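Slow fingers, fast fingers

I have spent most of April on one number, and I want to write it down before I forget why it took so long.

The task is tidying picture books. People do it with a pair of hand-held grippers, we record it, and a policy learns from the recordings. Easy to say! But the gripper width comes in on one clock and the wrist video on another, and our loader (which I wrote, so no finger pointing) was matching them up by arrival time. The two streams could drift apart by up to 200 milliseconds, and with a hardcover that's the whole story. You slip a finger in beside the cover, you close, and in the training data the close happens before the finger has gotten anywhere near it.

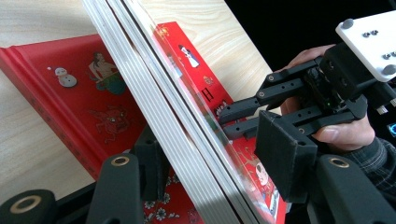 What I changed in the loader

So now everything gets stamped at the source, and the loader interpolates the width to each video frame instead of grabbing whatever is nearest. Joar Wikström had been telling me to do this since Stusutby, our first replay tool, and I kept saying it was fine. It was not fine. I reran 6 old sessions through the new code and the width curves finally bend where the pads meet the book.

The spine cases were the ones I cared about most, the ones where both fingertips come in against that long red edge and everything depends on the angle.

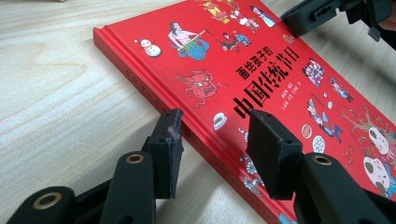 PERCEPTION

Next up, the segmenter, which we call Maes for reasons lost to time. It loves a plain cover. Give it festival drawings, a snowman and a horned monster and a big black title, and it starts carving the book into little islands, each one proudly labeled as its own object. Evelien Van Wijk suggested merging any masks that sit on the same plane, and that got us most of the way there (thank you, Evelien, I owe you lunch). 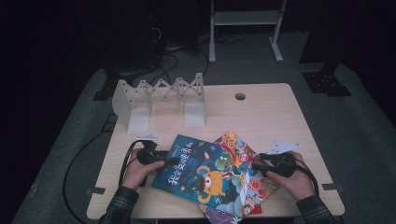

Planning is where I'm stuck now. Nutley, our planner, picks which book to move first, and it scores them by how much of each mask is visible. That works for two books side by side and gets silly for a pile. The dark blue one with the one-eyed creature on it is an easy pick, being on top, but the one sticking out past the front of the table gets a terrible score because so little of it shows, and I'd like the planner to at least know it's there. I'm trying a small graph of what rests on what, rebuilt every time a book moves. My first version decided two books were each on top of the other and looped until I killed it.

If you've done stacking order from a head view plus two wrist views, please leave a comment, I'd love to compare notes. The loader changes are already merged, so if you pull tonight, clear your cache first or you'll get the old timestamps.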